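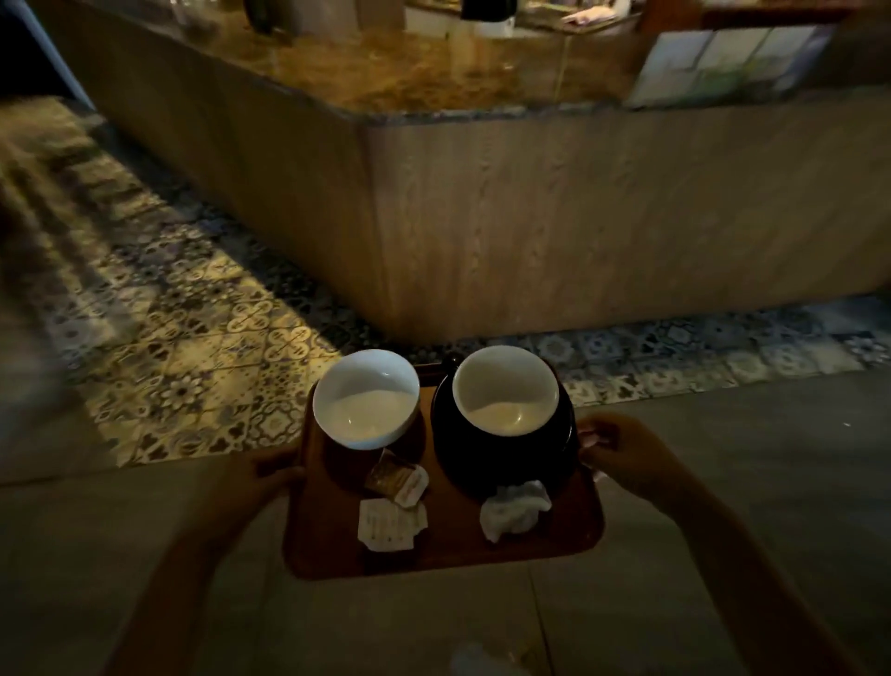

From: Vilja Koivisto
To: members list
Subject: Re: Open day at Brosthorpe, was it worth the drive?
Date: May 26, 2024

Seija Lappalainen wrote:
> Did anyone get to the Valtonen open day? I had a family thing and
> could only read the flyer, which promised "the end of the dirty cup".
> I'd like to know (a) whether the machine clears tables or only
> carries things about, (b) whether it copes with a real café and not
> a bench with tape on it, and (c) whether there was lunch.
>
> Also, is Mekis the robot or the software? The flyer used it for both.

Hi Seija, hi all,

I went. Taking your questions in order of importance: there was lunch. It was sandwiches, and the egg ones went first.

Mekis is the software. The robot is called Hirari. The fellow on the door called the whole lot Mekis, and so did the sign in the car park, so I wouldn't lose sleep over it.

As to whether it clears tables, yes, with conditions. The conditions took up most of the morning. Hirari is a base on wheels with two arms, and its party piece is picking a cup and saucer off a table as a pair and putting them on its own shelf. It did this very nicely with the demonstration crockery, which was all one colour and had never met a coffee. One of our group asked for a go with a used set, napkin and all, and there was a short conference among the people in matching polo shirts.

Fair play to them, they tried it. The cup went on the shelf. The napkin stayed on the table, then went on the floor, then travelled a fair way across the room under a wheel. The engineer running the session said soft rubbish was "on the roadmap". I've been coming to these things long enough to know that the roadmap is where they keep everything I came to see.

The part I enjoyed most was the least flashy. Before they let the robot near a room they have a person do the job wearing a camera on their head, over and over, so there's a record of what the hands do and where the eyes go. They let visitors have a turn at it in the café. You pick up a tray, you carry it to the counter, and for the whole walk you are aware of your own thumbs in a way I can't recommend. Two cups on a wooden tray with the usual wrappers and a scrunched-up napkin, and I carried it as though it were somebody's ashes.

They showed some of the recordings at the afternoon session. They have 1198 clips of tray carrying and clearing so far, which the engineer told us was a good start. I asked what a good finish looked like and he said it depended. What I took away from watching them is how much goes on that a waiter would never bother to mention. The grip moves along the rim to suit the weight. People look at the counter well before they get there, and hardly look at the cups at all. Rubbish gets bunched in the middle without anybody deciding to put it there. None of that is in the spec for the robot, and I gather a good deal of it is what they're hoping to get out of the clips.

On your (b): it's a proper café with a proper counter, and they've had the robot in there since January, outside opening hours. The floor changes from plain tiles to patterned ones as you come up to the counter, and I asked whether that bothered the navigation. The answer was "less than it did". I got the same answer about sunlight, and about children.

Speed is the other thing. A tray run that takes me 20 seconds takes Hirari long enough that you can start a conversation and regret it. They do say it'll work 365 days a year, and the café's manager, who was standing beside me, said she'd settle for Saturdays.

Numbers were good, more than 200 through the door by the look of the sign-in book, and parking was dreadful. If anyone's going to the next one, use the paddock behind the hall and ignore the bloke waving you to the front.

I've got a spare copy of the handout if you want it, Seija. It has a diagram of the gripper that's worth having, and a page on the company values that I've used for a shopping list.

Cheers,
Vilja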